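Workshop Tips: Comparing Grippers on a Tabletop Without Losing Your Mind

Hello again! A few of you wrote in after the April post asking how I set up a fair trial between two sets of fingers, so I've written out what I do at our bench in Rirnitz. It's all household stuff, and you could copy the lot on a kitchen table.

Start with the things to be picked up. I like a mix of shapes that all behave differently — a bottle standing, a drinks can, something in a packet — and a pair of big open containers at the back in different colours, so there's no arguing over which one was meant.

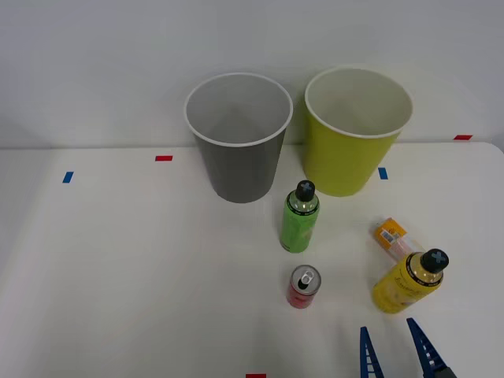

Filed under: Bench Set-up

Tape is your friend. Stick short strips of coloured tape on the table before you start and leave them alone for the whole session. If you move them between one gripper and the next you're comparing two different tables, and I have done exactly that (a whole afternoon gone!).

Ribbed, bendy fingers like the blue ones are lovely on round things, because they give a bit. Come in with them wide open and slow down for the last 40 mm. If your controller lets you save a speed for that final stretch, save it, and write the number on a bit of paper too.

A bottle on its side is my favourite test. Try it at a slant, and go for the middle of the body where there's something to hold. 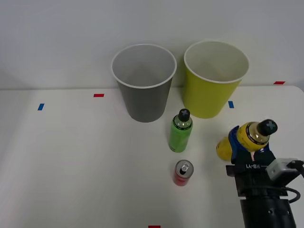

I run every item three times with each gripper before I allow myself an opinion. Dzintra Grīnberga, who shares the bench, does hers in one go and then swaps, and we still disagree about it. Her Brustotik notebook is much neater than mine, I'll give her that.

Keep cables in mind as well. Leave enough slack for the wrist to turn right round, then move the arm by hand to its furthest reach and look for anything pulling tight. Do the same after every swap.

And look at your drop from above! A camera set too low shows you the outside of the container and very little else, so raise it until you can see over the rim.
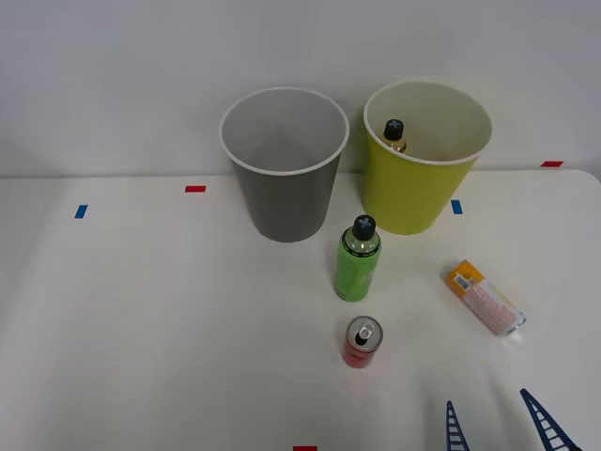
Reading time: 2 minutes

Packets deserve their own page in your notes. Clear wrapping can throw back the light and confuse a camera, so turn the packet a little and try again before you blame the fingers. Next time I'll go through the Ponine controller settings, and whether Siliņa pads are worth the money.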